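Urkarberg Community Hall
Shared Room Safety Checklist, with comments
Inspection date: 1 June 2019
Areas covered: meeting room, corridor, kitchen, storage closet

1. Exits and corridor
Exit doors open fully from inside: Yes
Exit signs lit: Yes, except side door
Corridor clear: No
Comment: Side door sign has a dead lamp. Folding chairs stacked outside the restroom narrow the corridor. Move them to the storage closet and keep them there between bookings.

2. Fire equipment
Extinguishers on hooks, tags current: Yes
Smoke alarms tested: Yes
Fire blanket in kitchen: Yes
Comment: The extinguisher by the coat rack is hard to see when coats are hung. Relocate the hook or put a sign above it. The tag runs out in December.

3. Electrical
Outlet covers in place: Yes
Extension cords in good condition: One failed
Power strips overloaded: No
Comment: Orange 25 ft cord has a split jacket near the plug. Tagged and removed. Do not tape it and put it back in use. Small devices left charging overnight were also raised at the Hakent hall. Same rule applies at both sites: unplug at close.

4. Tables, railings and floor
Tables steady, no splinters: Yes
Railing firm when pushed: Yes
Floor free of trip hazards: Yes
Comment: Load limit label on the rolling cart is worn. It should read 88 lb. Small items should be put away after each booking and not left out on the tables.
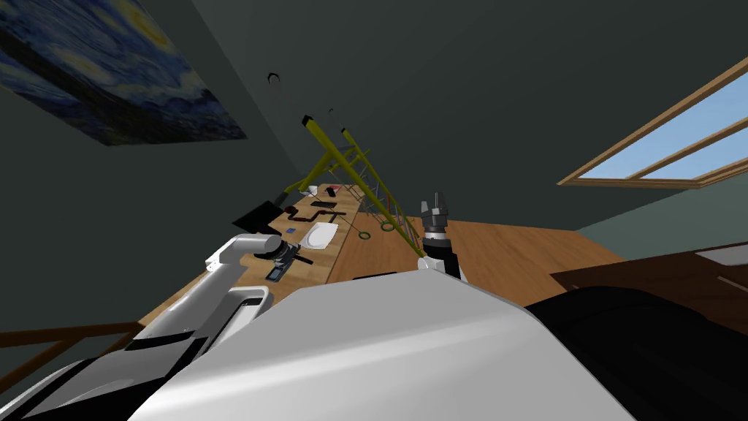
Item 4. Long wooden table with small device lying flat; railing at lower left.

5. Kitchen
Refrigerator at or below 40 F: No, read 53 F
Hot water at sink: Yes
Cleaning products stored away from food: Yes
Comment: Door seal on the refrigerator is loose at the bottom corner. Do not store milk or meat in it until the seal is replaced and the reading is back in range. Ritchie Appliance has been asked for a price.

6. Occupancy and first aid
Room limit posted: Yes, 50 persons
First aid kit stocked: Partly
Comment: Kit is short on medium gloves and burn dressings. Reorder from Drusirix with the next supply order.

Open items
Side door sign lamp
Chairs in corridor
Refrigerator seal
Cart label
First aid supplies

Replacement cord is not needed at this time. Two spares are in the closet, top shelf.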